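The Rulebook for Folding a Shirt

Hullside's handling code has 76 clauses, and its authors would like every lab that teaches robots to do housework to sign it. I read all of them. Most concern paperwork. A handful concern the thing people in these labs spend their days doing, which is picking up cloth with a gripper in each hand.
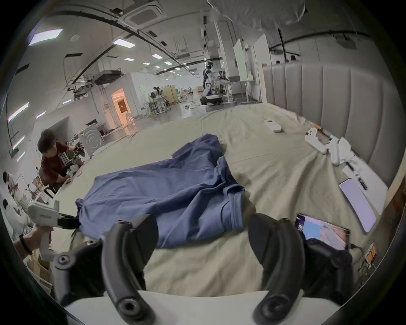 What counts as a good grasp

Clause 40 says cloth must be taken "at a corner or seam where practicable." Where practicable is doing a lot of work. Towels have corners you can find. Shirts hide theirs, and the code has no word on how long an operator may hunt before the attempt is thrown out.

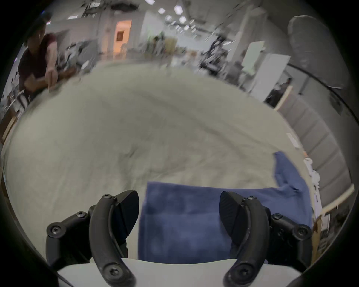
Photo: Trinlow / Nanach

Bernardo Cardoso, who helped draft the code, told me the looseness was deliberate. Labs differ, he said. They do -- but a standard that bends to every lab is a brochure.

Then there is the work surface. The code wants it "free of unrelated articles" and leaves the operator to decide what is related. Phones, pens and paper pile up anywhere people work. 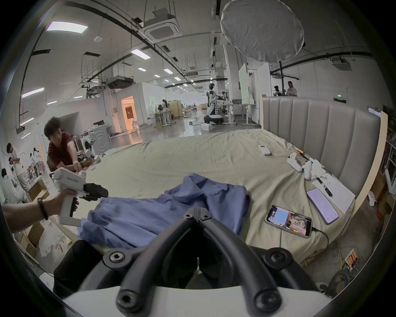 Who checks

The labs do. Carrilho, which runs the register, accepts a signed form and 80 dollars. It lists 524 approved procedures and could not tell me of one it had turned down. I asked twice.
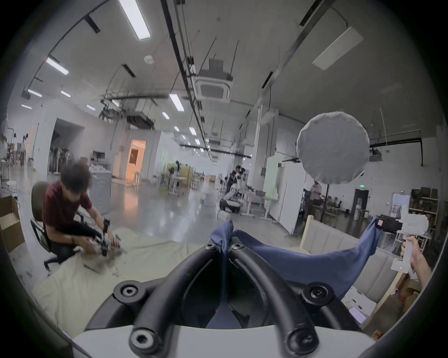
Noemí Quezada thinks I am being unfair. A weak rule that people follow, she told me, beats a strict one they leave in a drawer, and the next draft will bring in outside reviewers. That draft was due in July. She expects it soon.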